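Fixed-rate borrowers in Atholm will have noticed the letters landing again this March, and for once the news inside them is on the gentle side. Stora, the member-owned lender that holds a good share of the mortgages in town, has trimmed its three-year fixed rate by 30 basis points and left its variable rate just where it was, which is a bit of a mixed bag depending on which side of the fence you happen to be sitting on.

Jyoti Grewal, who looks after home lending at the Atholm branch, told us the phones started ringing before the doors were open. "People had got used to bad news, I think, and a few of them rang back to check they had read it properly," she said. "We had one couple who wanted it read out to them twice, and I was very happy to do it."

The cut follows a softer run in the bond market, where the yields that lenders use to price their fixed loans have been drifting lower for several weeks. Variable rates take their cue from the central bank, and the bank has been in no hurry at all. Tiago Coelho, an economist with the research house Bitov, reckons borrowers shouldn't read too much into one lender's move, though he admits it would be a surprise if the others in town sat on their hands for long.

"Funding costs have come down a little and somebody was always going to pass that on first," he said. "What I'd be watching is wages. If they keep running the way they have been, the people hoping for two or three official cuts before summer may be left with one, and it may be a small one at that."

For savers, I'm sorry to say, the picture is less cheerful. The one-year term deposit rate at Stora has gone down by 10 basis points, and Ms Grewal said anyone with a deposit maturing in the next little while would do well to come in and have a chat before it rolls over on its own (the branch will make you a cup of tea while you're at it, and it's a decent one).

Local firms have been doing their own sums. Tomar, the light engineering business out past the rail yards, has 53 people on its books and had been putting off an equipment loan since last year. Its finance manager, Sneha Joshi, said the quotes coming back now were more than 50 basis points better than the ones she was shown in the spring, and that the company would make up its mind by the end of the month. 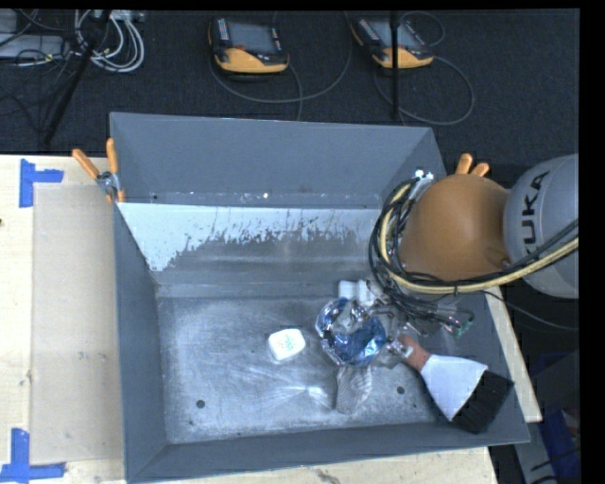
A KUKA robot arm reaching in over a grey metal bin.

"It's the difference between a loan that keeps you up at night and one that only keeps you up now and then," Ms Joshi said, laughing. She added that the exchange rate mattered nearly as much to her as the interest rate, as a good deal of what Tomar buys is priced in euros, and the dollar has had a wobbly few weeks.

Kamlesh Nautiyal, a mortgage broker on the main street, is telling his own customers to take their time, ask about break fees before they switch anything, and remember that part of a loan can be fixed and the rest left to float.

The new rates apply to loans approved from the start of next month. Stora's branch in Atholm is open until 5 pm on weekdays.

We use cookies to remember your settings and to see which stories are being read. By staying on this site you agree to our cookie policy. Accept | Manage preferences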